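# Moving the Grondton Hockey Club: What It Cost the Town

Our report covers the club's move to Turketska and the arena lease it left behind. We used town budget papers, the lease, and two interviews.

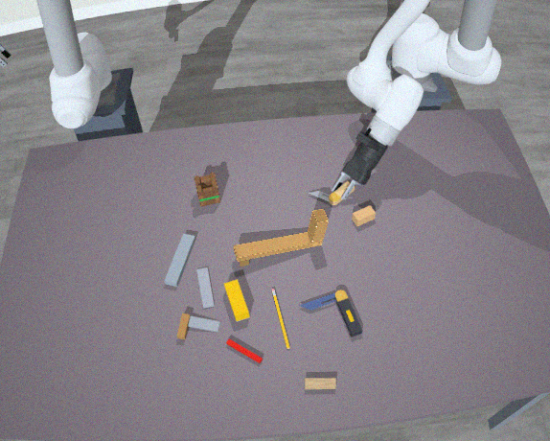 Michalis Kontogiannis told us the club had wanted out well before the lease talks failed, and that the town kept offering repairs when the owners were asking for a new building. Iason Kouris disagreed. He said the repair plan was fair and the owners never answered it in writing.

The lease ran for 2 more seasons when the club gave notice. Under the exit clause it had to pay rent for one of them. The town asked for both and settled for the first - the second was dropped in exchange for the scoreboard and the ice equipment.

## Attendance

The arena holds 735 in the lower stand. In the last season that stand sold out once, against Antoniadis. Of the 44 people who answered our survey, 42 said they would not travel to Turketska for games.

## Sponsors

Naltell had its name on the arena and kept paying until its contract ended in June. It did not renew. We could not get the amount, so it is left out of the cost table.

## Still open

The youth teams use the ice in the mornings, starting at 6 a.m. Their agreement was with the club - the town has not yet signed a new one.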